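A morning at the Pramlow paper mill open day

The mill in Pramlow opens its doors to visitors only once in the year, in October, and I had missed it two times already. This year I wrote the day on my kitchen wall in big letters. It was a Tuesday, which is a strange day for an open day, but I was told that the big machine rests on Mondays and they want the visitors to see it running.

I took the early bus from Amdale. The bus stops at the bridge and from there you walk along the river for fifteen minutes, first between gardens and then beside a long brick wall. You smell the mill before you see it. It is not a bad smell, something like wet cardboard and boiled potatoes. At the gate a lady gave me a yellow vest, ear plugs and a ticket with the number 499. I asked if really so many people had come before me, and she said no, the tickets are left over from the summer fair and they begin where the fair ended.

We were put in groups. Our guide was Sutrisno Tuhumury, who has worked in the finishing hall for many years and speaks quietly, so everybody had to stand close to him. I was glad of this, as the larger group in front of us had a guide with a loudspeaker and I think they understood less than we did.

The tour starts in the yard where the bales of old paper are stored. They are higher than a house. Then you go up an iron stair and look down in the pulper, a round tank where the paper is mixed with water and becomes a gray soup. Mr. Tuhumury let us put our hands in a bucket of this soup. It is warm and very soft, and one boy did not want to take his hand out again. After the pulper come the screens, which remove staples, glue and plastic. There was a tray with things they had found in the bales: keys, a spoon, a wedding invitation still in good condition.

The paper machine itself stands in a hall that is 200 steps long (I counted mine, other people will have a different number). At one end it is only water with a little fiber in it. At the other end it is paper on a roll, and I could not find the place where one becomes the other, although I walked back to look for it. It is very hot beside the drying cylinders. An older man in our group had to sit down on the stair, and they brought him water quickly and kindly. The noise is strong, so please use the ear plugs, I was too proud for the first minute and regretted it.

I had expected that the paper would be white. Most of what they make is brown, for boxes, and only the small machine in the old building makes white sheets for a product with the name Etim. It is drawing paper for schools. I remember this paper from my daughter's school bag, so it was a nice feeling to meet it at its home.

In the finishing hall the rolls are cut and the sheets are checked. Mr. Tuhumury showed us how to judge a white sheet by holding it toward the window. You look for clouds, which means places where the fiber is thick and thin. He says the word "clouds" for this, and I thought at first I had understood wrong. A sheet without any clouds he has not seen yet in his life.
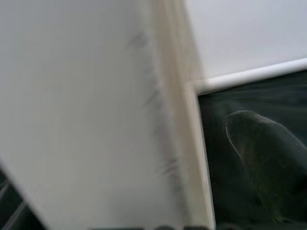

He also let us tear a strip in both directions. Along the machine direction it tears straight, across it tears crooked, and after that I have been tearing every newspaper at home to find out how it was made. The children were allowed to take their strips with them.

The tour ended at 11 and there was soup and bread in the canteen, for 4 dollars, with coffee. The soup was lentil and better than it looked. On the wall of the canteen hang old photographs of the workers, and under one of them is written that in the best years 1,103 people had their job here. Now it is much fewer. A woman at my table found her grandfather in the second row - she had come all the way from Mullau for this and had not known if the picture was still hanging.

Some practical remarks. Wear closed shoes, they do not let you in with sandals. The iron stairs are open, so you see through them to the floor, and who is afraid of heights can ask for the elevator. There is a small shop where you can buy offcuts by weight, but it takes only cash. I bought a heavy packet and then had to carry it back along the river, and the bus to Amdale left just when I came to the bridge.

The next one goes at a quarter past two. There is a bench.

Recent posts
The salt barn at Mullau
Amdale market in the rain
Walking the river path to Pramlow
A bakery that opens at four in the morning
My questions about museum tickets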